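第4章 桌面作业单元的摆放与首次取放练习

如果您是一路跟着前三章读过来的,那么恭喜,最费力气的部分已经结束了!机身已经固定,两条手臂也都做过回零,接下来就可以让 Trastach 双臂套件真正动手做点小事情。本章会带着您布置桌面、接好末端线缆、示教几个点位,最后完成一次完整的“夹起浅盘、移动、放下”。整个过程大约需要45分钟,第一次做的朋友不妨多留一点时间,泡杯茶慢慢来,茶杯请放在别的桌子上。

4.1 开始之前

请先把下面几样东西准备好:示教平板(充满电)、套件附带的内六角扳手、一块干净的软布,以及一件用来练习的圆形浅盘。盘子不必讲究,只要边沿略微高起、手指能捏得住就行。玻璃和陶瓷的盘子请留到以后再用,初学阶段难免会有松手的时候。

注意:本章所有示教步骤都应在低速模式下进行。平板右上角显示“低速”字样后,再让手臂动起来。

4.2 布置桌面

1. 用软布把桌面擦一遍。夹爪贴近桌面取物时,细小的沙粒会磨花指尖的胶垫。

2. 把需要配合作业的柜子、箱式设备等放到手臂对面的一侧,让把手朝向机器人。先别急着追求最终位置,大致放好即可,等示教时再微调。

3. 在平板上打开“活动范围”页面,让两条手臂依次走一遍边界。请站在桌子外侧看着,手放在急停按钮旁边。如果哪一处离柜体或设备不足50毫米,就把物件往外挪一挪,再走一遍。

4. 位置满意以后,用随附的定位贴沿物件底边贴好记号。以后打扫时挪动过了,也能很快放回原处。

小提示:桌上的物件有高有矮,请按最高的那一件来设定手臂的“过渡高度”。我们的安装工程师 Guilan Jiang 习惯在这个高度上再加一个手掌的余量,新用户照着做,心里会踏实很多。

4.3 整理线缆

1. 确认控制柜电源已经关闭,再插拔任何接头。

2. 把末端线缆的接头对准键槽,轻轻推入,然后旋紧外圈。用手拧到底就够了,请不要借助钳子。

3. 让线缆尽量贴着桌面边缘走,避开夹爪会降下来的区域,并留出一段松弛量,好让手臂转到最远处时不会拉紧。

4. 打开电源,等待平板上的两个夹爪图标都变成绿色。

警告:线缆绷紧时请勿继续运行。如果屏幕出现代码3203,表示末端通信中断,请按下急停、关闭电源,从本节第1步重新检查。
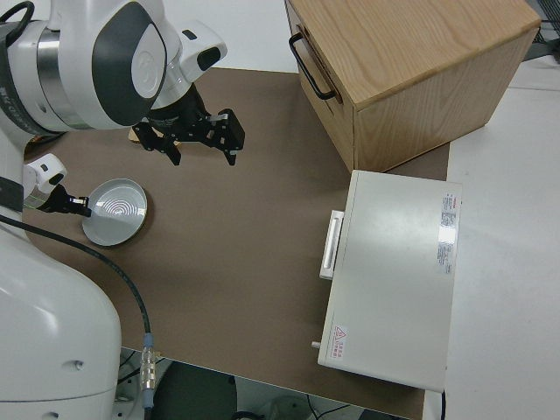 4.4 示教夹取点

1. 在平板上选择负责夹取的那条手臂,另一条手臂设为“等待”,让它停在高一些的地方,夹爪张开。这样两条手臂不容易互相妨碍,您也看得更清楚。

2. 按住手腕上的拖动按钮,把夹爪带到盘子的一侧。两根手指应当一根在盘沿内、一根在盘沿外,先别合拢。

3. 低下头,从侧面看一看手指伸进去的深度。太浅了容易滑脱,太深了又会碰到盘底。调到合适的位置后,点“记录”,命名为“夹取”。

4. 将夹持力设为“轻”,点“合拢”。用手指轻轻碰一下盘子,如果会晃动,就把力度提高一级再试,最多可提高到4级。

5. 抬起手臂,确认盘子跟着离开桌面。盘子略有倾斜不要紧,单侧夹取时这种情况很常见,只要不在指间滑动就可以。要是您的应用需要盘子保持水平,请在平板的“腕部姿态”中慢慢修正角度。

注意:夹爪合拢时,请把手指移开。即使是轻力档,被夹到也是很疼的。

4.5 示教放下点并试运行

1. 把手臂带到过渡高度,记录一个点,命名为“过渡”。

2. 移到您想放盘子的地方,缓缓下降,等盘底刚好接触桌面时停住,记录为“放下”。

3. 点“张开”,再沿着来时的方向退出手指。请不要松开后立刻横向移动,否则手指会把盘子带偏。

4. 回到程序页面,依次排好“夹取、过渡、放下”,点“单步运行”。每走一步都停下来看看,觉得不对就退回去重新记录,多录几次完全没有关系。

5. 单步运行顺利之后,再切换为连续运行,仍然保持低速。建议先看它走完几个来回,再考虑提速。

4.6 常见的小麻烦

盘子夹起来后慢慢往下滑:先擦净指尖胶垫和盘沿,仍然不行再提高夹持力。

放下时有“咔”的一声:放下点录得偏低了,请往上抬一点点,重新记录。

等待中的手臂总是提示“干涉”:把它再抬高一些,或者往外侧转开,然后在“活动范围”页面里刷新一次。

程序存好以后,请顺手给它起一个看得懂的名字,例如“浅盘练习”,并点“备份到平板”。开抽屉、按把手这类需要拉动物件的动作,对力度的要求更细一些,我们放在第5章里讲解。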